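We had our yearly safety refresher at the Pinberg warehouse in June, and I've been meaning to write up my notes. It ran a bit over two hours. There are 261 of us on site now, counting the night crew, so they split us into groups of 21.

Most of it was manual handling and forklift lanes. The lane markings near dock two have been moved again, and pedestrians now go behind the barrier the whole way to the lunchroom.

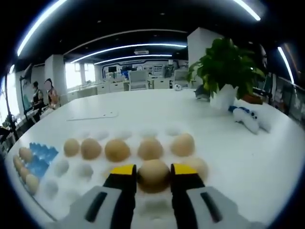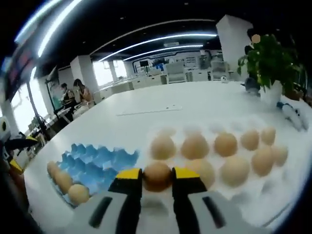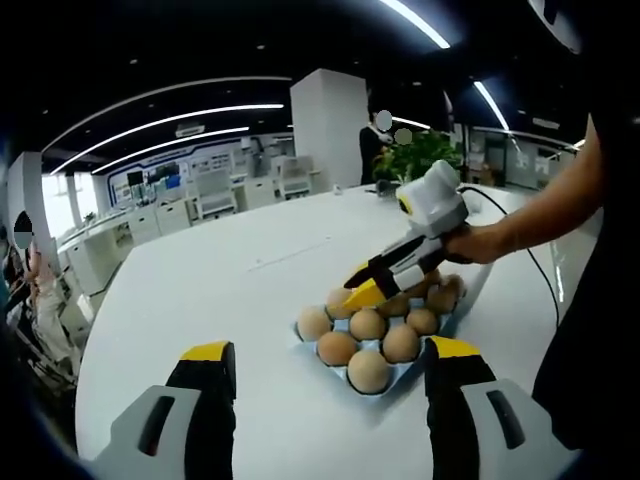
Posted by Bedik on 2021-07-29

The part I found useful was near-miss reporting. The old form was four pages and people didn't bother with it. The new one is a single card you fill in at the desk, and you can leave your name off. I put one in last week about a strap left across the walkway, and it had been labelled and entered by the end of my shift.

I'd still like to see something done about the noise at the baler. Earplugs are supplied, but the box is at the other end of the building. I wrote that on a card too.

Next refresher covers ladders and the new eyewash station.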